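Simulation Group Diary: Gripper Comparison, Second Stage
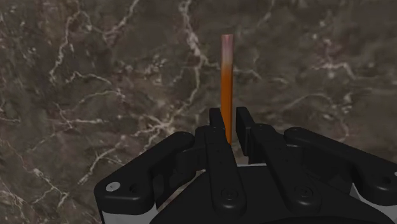 Driltallow, October

The group completed the second stage of the gripper comparison this month. The first stage dealt with blocks and cups and was reported in the previous entry. The present stage deals with slender objects, for which the item chosen was an orange stick with a pink end, about the proportions of a pencil. All work was carried out in simulation.

Two models were tested. The first is the two-fingered linkage gripper that the group has used from the start. The second is the Verbeke parallel model, in which the fingers slide on a straight rail. Both were run under the Rutura controller with the same approach path, the same closing speed and a limit of 30 seconds per attempt. A total of 3,240 attempts was logged, divided equally between the two models.

Of these, 2,045 ended with the stick held clear of the surface at the time limit. The linkage gripper accounted for the larger share. This was not the result the group had expected, and the runs were repeated with a new set of starting positions before the figure was accepted. The second set agreed with the first.

Centering remains the main difficulty. With the stick upright between the fingers and closer to the left pad than to the right, the left pad makes contact first and the stick tips before the right pad arrives. The controller reads the first contact as a completed grasp and stops closing. Dirklow, our logging tool, recorded these cases as successful until the check on the second pad was added. Earlier tables have been corrected and the old versions withdrawn.

The marbled surface was kept for the whole stage. Its pale veins caused trouble for the object detector at low light settings – a vein running behind the stick was at times joined to its outline. Raising the light level removed most of these errors. A plain gray surface was considered and set aside, as the detector must in time cope with patterned countertops.

The friction value for the finger pads is still under discussion. The present value was carried over from the block trials and may be too generous for a narrow shaft. It will be lowered in steps during the next stage, starting with the linkage gripper.

Open items at the close of the month: contact threshold on the Verbeke model; wrist camera angle, which has drifted between two versions of the scene file; storage for the full logs.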